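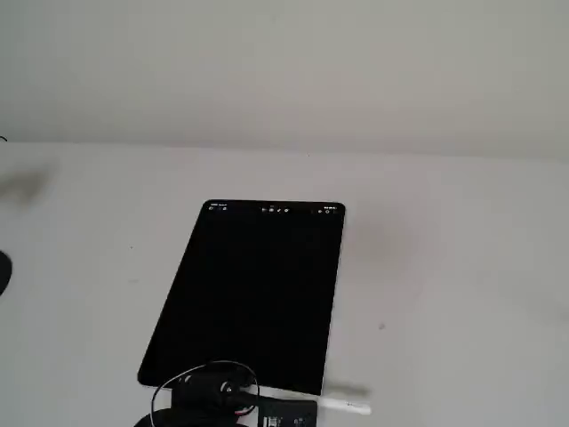
A reply to my last thread says a robot on a stylus test bench is just a layoff with a purchase order attached. Fair thing to raise, so I'll go through what has changed on our floor at Lindow and what hasn't. Long one. (1/13)

The work: refurbished tablets come in, get a new digitizer or a new battery, and go to the drawing test. Stylus on glass, open a blank dark canvas, draw a closed loop, check that the ends meet and the line has no gaps. Then the next unit. (2/13)

Until January the test was done by hand, 600 units a week across two shifts. Drawing one loop is nothing. Drawing them until lunch is a wrist problem, and our injury log says so in plain numbers. (3/13)

The arm we put in is a Vanmont with a two-finger gripper. Cycle time is 18 seconds per stroke set, including the approach. A rested person is faster than that. A person at the end of a shift is slower and presses harder, so the pressure readings drift. (4/13)

Drift was the reason we got the budget. Sandberg buys most of our output and was sending units back for "uneven line weight." Half the argument in those returns was over who had held the stylus that day. That argument is gone and I don't miss it. (5/13)

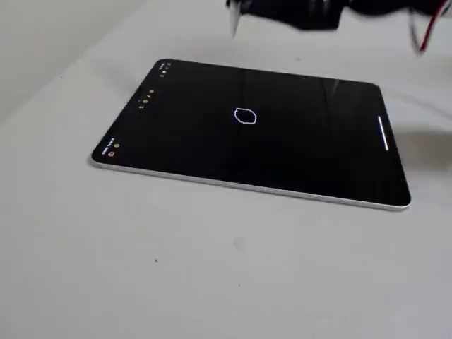 Who decides whether a loop passes? The tester on the bench does. The software measures the gap and flags anything over the limit, and a person accepts or rejects every flagged unit. (6/13)

We tried letting the software reject without review. It threw out good tablets for a wobbly outline. Wobble can come from the arm, the grip or the surface the tablet is sitting on. A dead band in the digitizer looks different, and the testers can tell them apart at a glance. The software could not. (7/13)

Headcount: five testers before, five now. Two moved to incoming inspection, which had been short for a year. The other three run the bench. I can't promise what the number is next year, and I told them that in the same meeting where I told them about the arm. (8/13)

What changed for those three is the kind of tired. They used to go home with sore hands. Now they go home having watched a machine do the same motion all day, and a couple of them say that's worse. We rotate every 70 minutes. Management wanted longer. The testers picked the number and it has held. (9/13)

Pay is the part that got handled badly. Clearing faults, reseating cables, re-teaching a position after a fixture gets bumped — all of that landed on testers in January with no change in grade. It took months to get a new job description written. The new grade starts Aug 5, 2019 and it is not backdated. It should have been. (10/13)

Things that go wrong most: stylus slips in the grip, palm rejection picks up a finger resting on the glass, auto-lock kicks in mid-test because someone forgot the setting. Cable snags less often than I expected. Every one of these needs a person within reach of the bench, and the original plan had the bench unattended at night. The night plan is dead. (11/13)

Our sister site in Horkamden is getting the same cell. My advice to them was to send two testers here before the install, with no engineers along. The testers here keep a notebook of faults and fixes that is better than the manual. They should be paid for writing that too, and I've put the request in. (12/13)

To the original reply: on our bench it wasn't a layoff. At another shop with the same arm it could be, and the arm would have no say in it. If you're running a similar cell, I'd like to know your rotation interval and whether the testers set it. Also what you use to stop the stylus slipping. We're on our third type of sleeve. (13/13)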